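Brarkier Community Help
Home > Robots and automation > Teaching by hand

Folding by hand with a pair of grippers: how slowly should I go?

Busisiwe Mahlangu
posted in July, 2 replies

Hello everyone, and sorry in advance for the length of this, I do go on a bit! I've joined a folding project called Clollcombe, where we show the job by hand using two hand-held grippers, one for each side, and the recordings are then used to train a robot arm to do the same. I was a school cook for years and have folded more tea towels than I could tell you, so I thought this would be a doddle. It is not a doddle.

My trouble is with thick fleecy things. Shirts and pillowcases I can manage. With a fleece I get the fingers round the bottom edge nicely enough, and then as soon as I lift, the top layer comes up and the one underneath stays where it is, so I have to put it all down and start over. I've recorded 66 goes at it now and I'd say the later ones are quicker but no tidier. The project notes say to move "at a natural pace", but my natural pace is rather brisk, and my partner says I look as if I'm wrestling a goose.

I work on the bed, on top of a pink penguin comforter, with a red fleece that I fold into a thick sort of block. 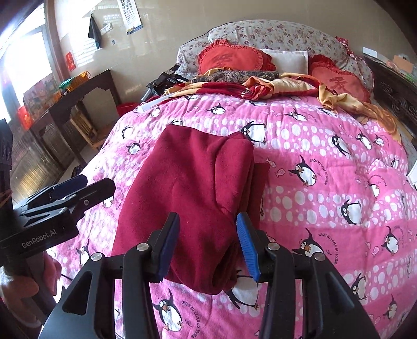
What I'd like to know

Should I slow right down, or is it better for the robot to see the job done at the speed a person would do it? And when I fumble and have to grab again, do I keep that recording or bin it? I've been binning them, which feels a shame after all that effort. Also, does it matter that the bed has such a busy cover on it? I could put a plain sheet down, but I do like the penguins.

Thank you, and please be gentle, I only learned how to charge the things last week.

Replies

Toshio Hattori
replied at 7.40 in the evening

Hello Busisiwe, and welcome! Wrestling a goose is a very fair description of my first month as well, so take heart.

On speed, I would slow down for the grab and the lift and let yourself go at your ordinary pace for everything else. When we did the Ulstead set (217 recordings, mostly jumpers and blankets, and my shoulders remember every one of them) the hurried grabs were the ones that gave us grief later. The arm copied the hurry very faithfully and missed the cloth. Give it a small pause once the fingers have closed, just long enough to say "got it" under your breath, and then lift.

For the layers, try coming in lower and flatter than feels right. Most of us poke down from above, the way you'd pick up a sweet wrapper, and on anything thick you only catch the top. Slide one finger underneath, let the cloth bunch up a little between the two, and only then close. If the fleece is hanging over the near edge of the bed, so much the better, as you can come at it from the front and there's no mattress in the way of your knuckles. A peak or a lump in the middle is nothing to worry about before you begin. Clothes are lumpy things and the arm will have to meet them as they are.
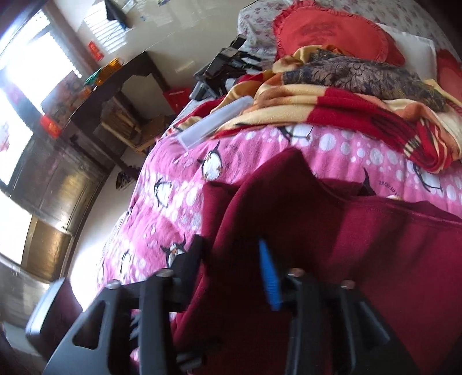
I'd also hold the grippers a little further down the handle than you think you should. It tips the fingers up a touch and saves your wrists, and you'll be glad of that after a long afternoon. My wife folds alongside me now and then, and she found this out long before I did.

As for the fumbles, please stop binning them! Keep any where you drop it, grab it again and finish the fold, and put a short note with it saying so. A robot that has only ever seen perfect folding has no idea what to do when the corner slips. I'd throw away only the ones you gave up on, or where you walked off to answer the door. Do check with whoever runs your project first, though, as some like them kept in a separate folder.

Keep the penguins. Do some on a plain sheet as well if you have one handy, so there's a bit of both.

tshabalala
replied at 9.15 in the evening

agree with the above about keeping the fumbles. Can't help on the fleece I'm afraid, I only do cutlery. But do take a proper break every so often, up to two hours in one go is plenty for anybody and my folding friends say the last few always come out sloppy. Good luck with it!

Busisiwe Mahlangu
replied at 10.05 in the evening

Oh, thank you both, what lovely answers. Coming in flat is something I hadn't thought of at all, I have been poking away from above just as you say. I'll try it tomorrow after breakfast and will fish out a plain sheet too. Toshio, do you say "got it" out loud or just in your head? Mine would have to be out loud, I think.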